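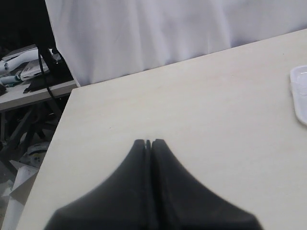 How far from the back cloth should the work table stand?

Leave the width of one hand between the table edge and the cloth, so that the cloth hangs free and its lower part does not lie on the table top.

Search the guides Enter word or part number Go

Friday, March 9, 2018 - by the Prekmont workshop desk

Filed under: Tables & Stands > Setting Up > Cloth and Small Parts

4. Placing the table, the cloth and the tray

This section is for the Jinach work table (article 2443) when it is used together with the Zerkilitz cloth rail and a Pyo small parts tray. It is supposed that the legs and the crossbars are already mounted as in section 3. If you have bought the table alone, please read only 4.1 and 4.4.

4.1 Placing the table

1. Choose the place before you carry the table. The table top is heavy at one side when it is tilted, and two persons should carry it.

2. Lift the table by the frame under the top. Do not lift it by the edge of the top only.

3. Put it down on all four feet and press with the flat hand on each corner, one after the other. If a corner moves, turn the foot under this corner to the left until the movement stops.

4. Tighten the crossbar screws one more time. They were tightened in section 3, but after carrying they are often a little loose.

Note: If a second table stands beside the first one, both tops should have the same height before you put anything on them. A small step between two tops catches cables and sleeves. Adjust the lower table up, not the higher table down.

Caution: Keep your fingers away from the place where the crossbar meets the leg while the other person is lowering the table.

4.2 Hanging the cloth

The cloth which comes with the rail is 200 cm wide. It is folded in the box and will show the folds for some days. This is normal and the cloth may be used in this condition.

1. Set the rail to its height. The third hole gives 178 cm from the floor, and for most rooms we recommend this one.

2. Lay the cloth over a clean chair. Find the side with the double seam. This side goes up.

3. Put the clips on the rail first, then hang the cloth from the middle toward both ends. When you begin at one end, the cloth becomes heavy on that side and the rail can turn.

4. Pull the lower corners gently down. Soft vertical folds may stay. Folds which go across can be removed with a warm iron, at the lowest setting, when the cloth is off the rail.

5. Move the table to its final distance and look from the side if the cloth touches the edge.

Caution: Do not iron the cloth while it is hanging. The clips are of plastic and they become soft.

Caution: Do not fix the cloth to the table top with tape. The tape takes off the finish when it is removed, and this damage is not covered.

4.3 Cables near the cloth

A cable that comes down from the ceiling or from a wall should pass beside the cloth, never in front of it and never over the rail. Give it enough length that it hangs in an easy curve. A cable under tension will pull whatever it is connected to, sooner or later - mostly when somebody walks by with a box.

Cables that run along the floor go behind the rear legs. Two cable ties are in the bag number 774. Close them by hand only, so the cable can still be moved a little.

4.4 The tray

1. Wash the tray with lukewarm water and a drop of dish soap before the first use. Dry it with a soft cloth.

2. Place it flat on the table top, at the side of the hand you use most, with the whole bottom supported.

3. Put in only what you need for the present work. Other things should go to the side table or back to the shelf.

Note: The tray has no feet and it slides easily on a smooth top. If this disturbs you, put a thin piece of rubber mat under it. Trays bought before February have a slightly lower rim, but they are used in the same way.

4.5 Care of the top

Wipe the top with a damp cloth after work and let it dry in the air. Small dark specks can be pencil, dust or rubber from tools. Try first with water, then with a white eraser. Do not use scouring powder, and do not use a blade, also not carefully.

If liquid has gone over the edge, dry the lower side too and look at the screws under the top. For the weekly care of the metal parts, continue with section 5.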